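Aleo > People and Work > Galleries

The breakfast table at Perau

When we first heard that arms would be learning the kitchen jobs at Perau, a few of us wondered what would be left for the morning crew, and I'll own up to being one of them! Since August the early shift has started an hour later, which has done wonders for everybody's temper, and the 16 people on it now split their time between the serving hatch and teaching at the table (a job that has its own chair and, I'm told, its own biscuits).
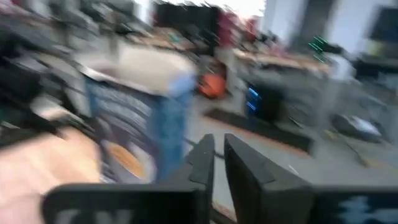
Grippers at the near end, benches and a computer further back.

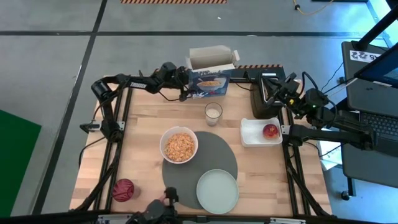
Three arms at the breakfast table, one of them right beside the cereal box.
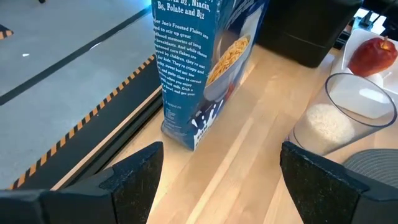
Frosted flakes and a red apple, from between the fingers.

What the crew make of it

Ohemaa Kyei has moved over to teaching for good and likes it, though she misses the chat at the sink. Lok-yiu Yip would sooner keep half his week on the hatch, and that has been agreed. Pay stays as it was for both, and the next round of training places opens to the Nudport crew too.

Filed under: Automation, Kitchens, Our people

Contact us | © Aleo 2024 | Back to top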